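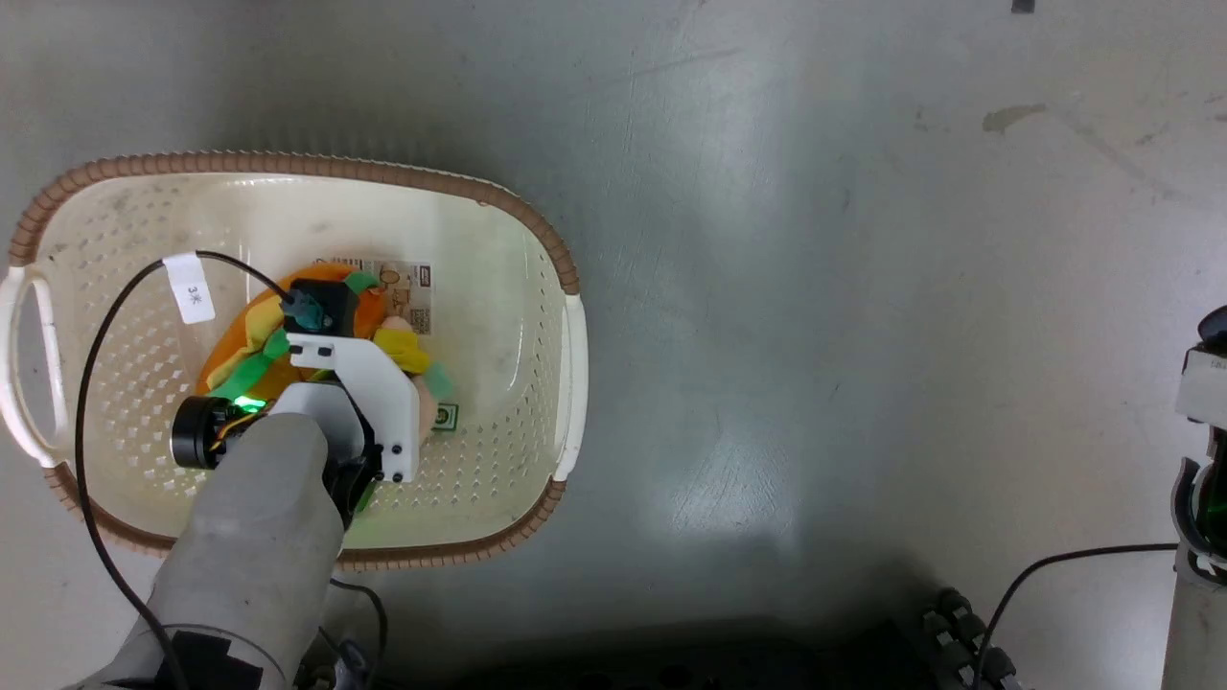
Student Project Report: Running a Short Film Night at Follum Hall

Despina Grecu and Olumide Okonkwo
Film and Media Studies, second-year group project

Background

Our assignment was to program and run a public screening of short films made by students or first-time directors. We had one semester and a budget of $600. The college let us use Follum Hall, which has 97 fixed seats, a projector and a sound desk. We called the event the Hammont Shorts Night after the street the hall is on.

Choosing the films

We opened submissions in January through a form on the department page. The rules were simple. A film had to be under 15 minutes, finished, and cleared for public showing. We accepted fiction, documentary and animation.

Both of us watched every entry separately and wrote a short note on each before we talked. We agreed on most of the choices. The longest argument was over "Leung," a drama about a man who goes back to his father's tailor shop to clear it out before the lease ends. Despina thought the middle section was slow. Olumide thought the slow part was the reason to show it. We kept it and put it last, so that a quieter film would not have to be followed by anything.

The opening film was "Cadeo," a comedy about two sisters driving a rental van to the wrong wedding. It is loud and easy to follow, and people who come in late can pick it up. Between the two we alternated darker films with lighter ones. We also kept the two black-and-white films apart.

Technical preparation

Most of our problems were with files. Directors sent us different frame rates, and the sound levels were all over the place. One animation arrived with no audio track. We wrote back to the director and got a new copy the same evening.

We built the whole program as a single video file with ten seconds of black between films. Playing separate files would have meant the desktop showing on screen each time. The drawback is that if one film changes, everything has to be exported again. We did this 2 times, and each export took most of an afternoon.

At the tech check we found that dialogue in "Leung" was hard to hear from the back rows. We raised the center channel for that film only. Captions were on for the entire program.

The screening

Doors opened at 6:30 p.m. and the program started at 7. Admission was free with a reservation. A number of people who reserved did not come, but walk-ins filled some of those seats. There was one intermission.

After the last film we held a question session with the directors who were present. It started slowly. Next time we would have two or three questions ready to ask ourselves. The best discussion was about how the van scenes in "Cadeo" were shot in a parked vehicle with lights moved past the windows.

Spending

The largest cost was printed programs and posters, followed by snacks and a small travel payment to directors from out of town. We stayed within the budget. The posters were probably too many, and we still have a stack of them.

What we would change

Ask for one file format on the submission form, and reject anything else until it is fixed.

Send reservation reminders the day before.

Start the question session sooner. People were putting on their coats while we looked for the second microphone.

Olumide is keeping the submission form and schedule template for next year's group.

Recent student projects
Sound Design for a Silent Comedy
Interviewing a Projectionist: Notes and Transcript
Shooting Night Exteriors With Two Lights
A Script Reading Group, Semester Report

14 shares | 3 comments

Contact the department | Copyright Film and Media Studies | Back to top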